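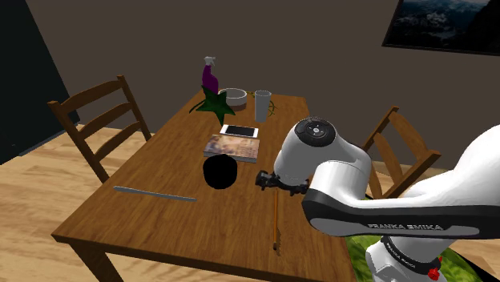
Getting a rented house ready for the move-out inspection

When you leave a rented house, the deposit is often the biggest sum of money you are waiting for. Mine was 2,000 dollars, and after the inspection 305 of it stayed with the landlord. Most of this was for small things I could repair myself in one weekend. I have moved two times after that, and these are the tips I now follow.

Start with the paper, not with the sponge. Find the list of defects that was signed when you moved in. Walk with it from room to room and write next to each line what is the same and what is new. If you never received such a list, ask the agent by e-mail. My agent on Tatmont Street, Maribel Lozano, found mine in one afternoon.

Nail holes. Small holes from pictures can be filled with white filler from any hardware store. Press it in with an old plastic card, let it dry overnight, and sand it with fine paper. Do not paint only the spot if you don't have the same paint. A dull white dot on a shiny white wall is more visible than the hole was. Ask first if the landlord kept a can. Mine did, in the garage.

Kitchen grease. The top of the cabinets is the place everybody forgets and every inspector touches. Warm water with dish soap, leave the wet cloth on the grease for ten minutes, then wipe. Two rounds are better than one strong round with a scraper. The filter of the range hood can soak in the sink with baking soda while you do this.

Oven. Take out the racks and put them in the bathtub on an old towel, so they don't scratch it. Inside, a paste of baking soda and water, left for the night, is enough for normal dirt. In the morning wipe it out and spray a little vinegar on what remains.
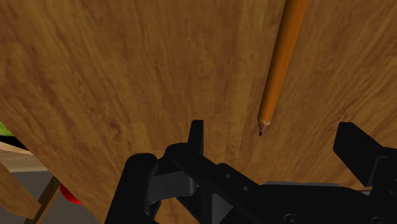

Wooden floors and built-in shelves. Use very little water. A cloth that drips is too wet, and the edges of the boards will swell. For white rings from cups I put a dry cotton cloth over the mark and pass a warm iron for a few seconds, without steam – try first in a corner. Shallow scratches can be made less visible with a wax stick in the nearest color.

Bathroom. Old silicone with black spots should be cut out, and this takes more time than you think. My neighbor Percy Guzmán charged me 70 dollars for the shower and did it before lunch. A company wanted much more, so ask around in your building.

Light bulbs and batteries. Change all the dead ones. It is a cheap thing, and an agent who finds a dark hallway starts to look more carefully at everything else.

Take photos after the cleaning, with the curtains open, in the morning if you can. Take also the meters, and the keys together on the counter. Send them to the agent the same day, so there is a date on the message.

If you sell a house and not rent it, most of this is still useful before the final walk-through. My sister did the same list in January before her closing, and the buyers, who first asked for 1,000 dollars back for "general condition", in the end asked only for a new handle on the back door.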